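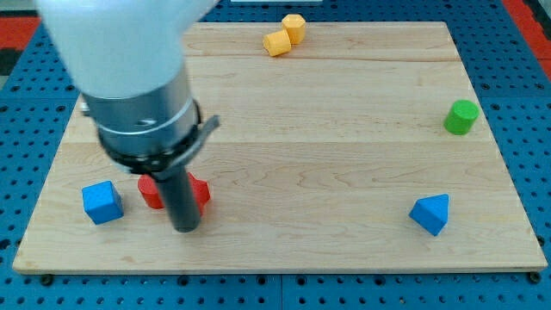 Section 4. Setting Out the Sorting Board

4.1 Purpose of this section

This section explains how to prepare the Lukaletti sorting board and its coloured blocks for a session, and how to return them to storage afterwards. It applies to all boards issued by the Ollitbridge resource library, including those held on long loan at branch locations. Staff who have not used the board before should read Section 3 (Unpacking and Checking) first.

4.2 Before you begin

Choose a level surface at a comfortable working height. A perforated blue panel makes a suitable base. A bare tabletop may also be used if it is clean and dry. Allow a clear margin of 76 mm on all sides of the board so that hands and sleeves do not catch the edge.

Note: The board is made of joined wooden planks. Knots, darker streaks in the grain and visible seams between planks are natural features of the timber and are not grounds for return. A seam that can be felt as a raised ridge should be reported using Form 826.

4.3 Positioning the board

1. Remove the cloth cover and fold it inward, keeping any dust on the inside.

2. Lift the board with both hands, one at each short end. Do not carry it by a single corner.

3. Lower the board so that the bevelled edge faces the person who will be using it.

4. Press lightly on each corner in turn. If the board rocks, move it to another part of the surface. Do not wedge paper or card beneath it.

5. Wipe the top with a dry cotton cloth, following the direction of the grain.

Caution: Do not slide the board across its base. Grit trapped underneath will mark both surfaces.

4.4 Placing the blocks

The blocks differ in colour and in form. Some colours are supplied in more than one shape. Yellow, for instance, includes both a hexagonal prism and a cylinder, and the two should not be treated as interchangeable when the set is checked. Green includes a cylinder.

1. Tip the blocks gently from their bag into the tray. Do not empty the bag directly onto the board.

2. Select the blocks listed on the activity card. A card seldom calls for the full set.

3. Place the blocks one at a time, spreading them over the whole board. An uneven arrangement is preferred. Rows and neat groupings give away the answer in most sorting activities.

4. Stand hexagonal prisms on a flat six-sided face unless the card states otherwise.

5. Place cylinders upright or on their sides, as the card directs. A cylinder on its side may be rested against the foot of a standing prism to keep it from rolling.

6. Leave at least one block well apart from the others. Reaching for an isolated piece is part of the activity, and users should be given the opportunity to do so.

Note: An upright cylinder may be set near the side of the board, provided that its whole base is supported by the wood.

Caution: Blocks must not overhang the edge. A block that has fallen onto a hard floor should be inspected for chips before it is used again.

4.5 Changing the arrangement

Where the same person will complete several rounds, change the arrangement between rounds. Turning one or two blocks onto a different face is usually sufficient. The Frota activity cards, numbered 76 to 192, include suggested layouts in order of difficulty. Branches using the older Nondness cards may continue to do so — the shapes referred to are the same, although the colour names differ slightly.

4.6 Clearing away

1. Return all blocks to the tray and check them against the contents list inside the lid, by colour first and then by shape.

2. Wipe each block with a dry cloth. If a block is sticky, use a cloth dampened with plain water and leave the block to air-dry before packing.

3. Bag the blocks and close the drawstring.

4. Replace the cloth cover on the board and store it flat, away from heaters and direct sunlight.

Caution: Do not use solvent, bleach or furniture polish on the board or the blocks.

Replacement blocks may be ordered singly by quoting catalogue number 879 together with the colour and shape required. For care of the cloth cover, see Section 5.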